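Rilanwood refits its packing room with matte white tables

The old packing tables at the Rilanwood site were taken out in January and replaced with matte white ones from Sillell. Work on the floor and the wall sockets was finished the same week.

The old tops had a dark finish that hid dust and made pale labels hard to find. Akinyi Makori, who led the refit, asked for a smooth surface with low glare. Findis tested 2 finishes under the ceiling lights before the order was placed – gloss was dropped after the first day.

## Load and cleaning

Each table is rated for 300 pounds, against 200 for the old model. Tops are wiped down with a damp cloth and mild soap at the end of each shift. Scouring pads and solvent sprays are no longer allowed in the room. Cutting is done on a separate mat.
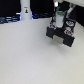 ## Next steps

Jarmo Koivisto will check the leg bolts on Wednesday. The storage room is next on the list, and Sillell has been asked to quote for shelving in the same finish. Orders for that room close at the end of the month.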